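Brama Terrazzo-Look Surface, Polished
Color: Villa Mix
Sold by the sheet or cut to size

A pale off-white surface with angular chips in sage green, gray-green, tan-brown and slate blue. Chip size varies from tiny flecks to larger flakes, so no two sheets match exactly.

The finish is glossy and reflects overhead lights. If glare bothers you, ask for the honed version — same colors, no shine.

Suits folding tables, laundry rooms and shop counters. Wipe with a damp cloth and mild soap. Do not use vinegar or scouring powder.

Thickness: 15 mm
Edge: square or eased
Cutting: allow 6 working days
Sample pieces: two per customer, free

For cut sizes, write to Setareh Shokri at the Kodedard counter and include a sketch.

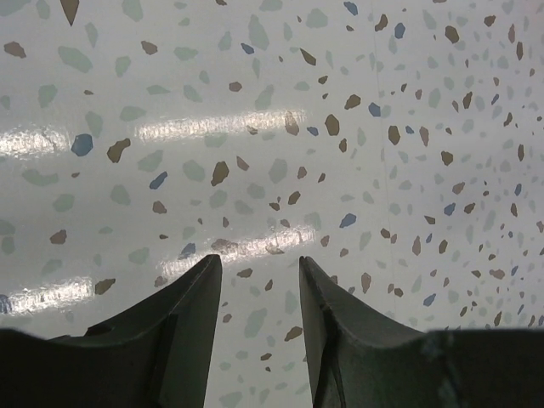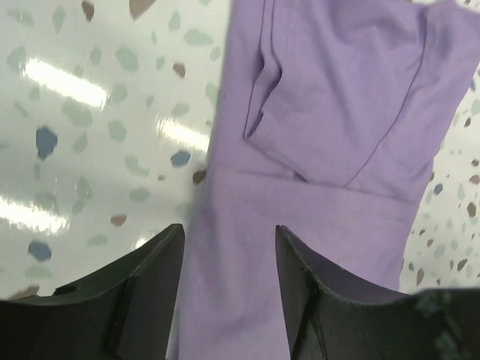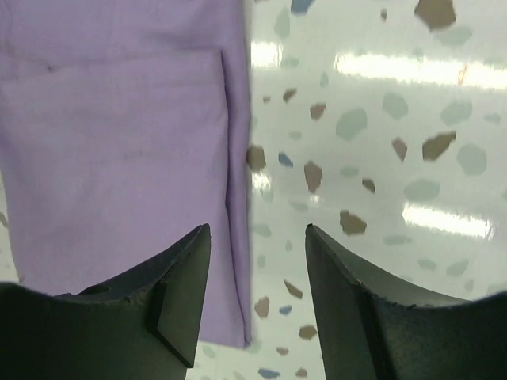
Villa Mix, polished. Second and third views with folded lavender fabric.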